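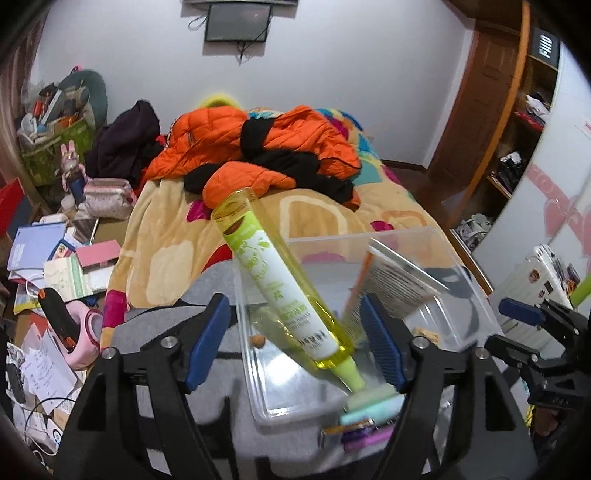 The bedroom bin

By Liam Keogh

Darragh Phelan owns 3 kitchen cabinets, a hall closet and a desk with drawers, and everything he uses lives on his bed. He moved to Brennan in April with the intention of buying a nightstand. What he bought was a clear plastic bin.

"It was temporary," he says, in the tone people use for tattoos.

The clear bin has a following. Closed cabinets let you forget what you own, the argument goes, while a see-through one keeps you honest. Phelan's keeps him honest about snacks, batteries, a phone charger for a phone he dropped in a lake, and the instructions for a tent. The tent is at his sister's.

Bottles are the problem. A tall one will not stand in a shallow bin without taking the first opportunity to fall over, so it gets laid at a slant, and then whatever is left inside slides down to one end and sulks there. Phelan has tried the corner. He has tried wedging it with a paperback. For a week he kept it under the pillow, a period he declines to discuss.

I spent an afternoon helping him sort. We tipped everything onto the blanket, a plush affair with enough colors in it to hide a set of keys, and it hid them for twenty minutes. We made a pile for the kitchen and a pile for the trash. A third pile formed without our help. Some of it was mine by then, including my pen.

By dinner the kitchen pile had reached the kitchen and most of the third pile was back in the bin. Phelan looked it over and said he was thinking of getting a second one, with a lid, for the overflow.

He still needs somewhere to put his lamp.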